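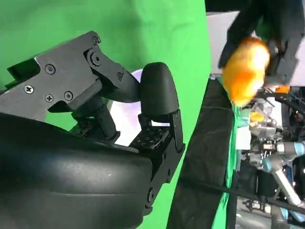 What kinds of record can be used to establish the early life of a minor public figure when no memoir or collected letters survive?
Parish registers, school admission books, apprenticeship indentures, census schedules and local newspapers will normally supply the outline. Probate papers often add family relationships that the other sources leave out. Each class of record was made for its own purpose, and its errors tend to follow from that purpose.

Handout 3: Reconstructing a life from scattered records
Course tutor: Mamta Rawat

1. Order of work

Begin with the end of the life. A death notice or burial entry gives an age, a last residence and sometimes an occupation. Work backwards from there to marriage, then to schooling or training, then to baptism. Working forwards from a baptism carries a higher risk of attaching the wrong person, as common names may occur several times in one parish within a decade.

Keep a separate sheet for each candidate until one can be ruled out. Do not merge two sheets on the strength of a matching name and county alone.

2. Ages and dates

Ages in census schedules may be rounded, and the rule for rounding differs between censuses. An age at death depends on what the informant knew. Where two sources disagree, record both and state which has been preferred in the text. A baptism date is not a birth date and should never be entered as one. Late baptisms are frequent, and siblings were sometimes baptised together.

3. Worked case: the Draltdale schoolmaster

The case used in class is that of Doherty, master of the grammar school at Draltdale. Three sources bear on his training.

(a) The admission book of the Peton academy gives his age on entry as 17.
(b) His obituary says that he "entered Peton as a boy of fourteen".
(c) A letter from his sister, copied into the Nenard family papers, places him at home in the year before the admission entry.

The obituary was written by a former pupil and printed the week after the funeral. The admission book was made up on the day of entry by the clerk. Source (c) is a later copy, and the original has not been traced, but it was written without reference to either of the others. The preferred reading is 17, with the obituary figure given in a note.

His age at death is given as 64 in the burial register and on the headstone. These should be counted as one source, as the stonecutter probably worked from the same information.

4. Gaps

A gap of several years is usual between the end of schooling and the first appointment. State the gap plainly. Phrases such as "he must have" or "he would no doubt have" are not acceptable in assessed work unless the grounds are given in the same sentence.

5. Reading for the seminar

Eckhard Dreßler, chapter 6, on school registers as evidence.
Gisela Fuchs, the article on obituaries and their authors – the second half only.

6. Written exercise

Draft a biographical entry for Doherty of roughly one page, with numbered references. Put the parents, birthplace and education in the first paragraph and the career in the second. Leave out any judgement of character that cannot be attributed to a named source. Entries are due by noon on the last teaching day in November and go to Hsiu-ying Kong at the department office.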